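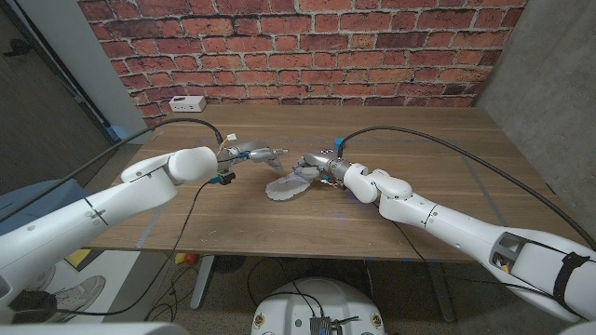 Two robotic arms over a table with a striped wood grain.

Emwood bakery to mill its own teff for daily injera

November 29, 2024

An Emwood bakery that supplies injera to restaurants and grocers across the region will begin grinding its own teff next month, after its regular flour supplier stopped carrying the grain in bulk.

Teshome Bakery, on Zondmont Road, has bought a second-hand stone mill and expects to have it running before Christmas. Owner Gadisa Adugna said the change would let the bakery keep making its injera from teff alone, without blending in wheat or barley flour.

"We had a choice between mixing the flour and milling it ourselves," Adugna said. "Our customers would notice the mix by the first bite. The colour is different and it dries out by the evening."

Injera is the soft, sour flatbread served with most meals in Ethiopia and Eritrea. The batter is left to ferment for two or three days, then poured in a spiral onto a hot round griddle and covered until the surface fills with small holes. It is cooked on one side only. Stews and vegetables are spooned on top, and pieces are torn off to pick the food up.

The bakery makes 2073 rounds in an ordinary week and more in the lead-up to holidays. Most are sold in packs of five or ten. The rest go flat in boxes to restaurants, which pick them up before lunch.

Teff is a very small seed, and Adugna said most household and bakery mills let some of it through whole. The stones in the Teshome mill have been dressed again to grind finer, and a new sifter has been fitted at the outlet. The bakery has stored 1180 kilograms of grain, a mixture of brown and ivory teff, in a dry room behind the shop.

Ayana Yimer, who runs the fermenting room, has been testing small batches of the fresh flour since October. She said it took up more water than the bagged flour and soured faster – in warm weather the batter was ready half a day early.

"We had to change the amount of starter," Yimer said. "If you leave it the old time, it is too sharp. Some people like that, but the restaurants don't want it different every week."

The price of a pack of ten will stay the same until April, when the bakery will look at it again. Adugna said grain was cheaper than flour by weight, but the savings would go toward the mill and the power to run it.

The bakery will also sell teff flour over the counter for the first time, in one-kilogram paper bags. Brown and ivory will be bagged separately. Yimer said the brown had a stronger, nuttier flavour and was the better choice for porridge, while the ivory was easier for people making injera at home in a frying pan.

Gestia, the grocery on the corner of Zondmont Road, will carry the flour as well, starting with 84 bags. Anyone wanting larger amounts is asked to order a week ahead at the bakery counter.

Teshome Bakery is open from 7 a.m. to 4 p.m., Tuesday to Saturday. Injera is usually ready by 8:30 a.m.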